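Minutes, Tremine teleoperation working group, 26 December 2022
Attending: Ahonen, Wako, Eskola, Wijaya

1. Simulated tube-sorting task. Wako replayed one remote-control demonstration. 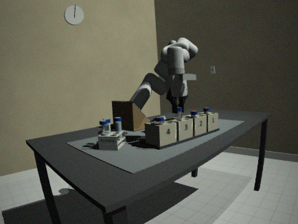

Gripper over block 3, Tremine simulator.

Eskola asked that operators keep the wrist vertical during transfers. Agreed.

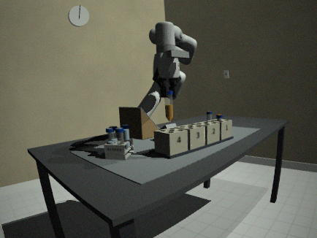 Logging stays at the present rate. Wijaya to trim pauses before export.

2. Hand guiding. Deferred until the Savolainen arm is mounted.

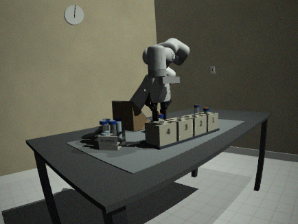 Reijo Ahonen

Action: Wako to re-record block 4 placements.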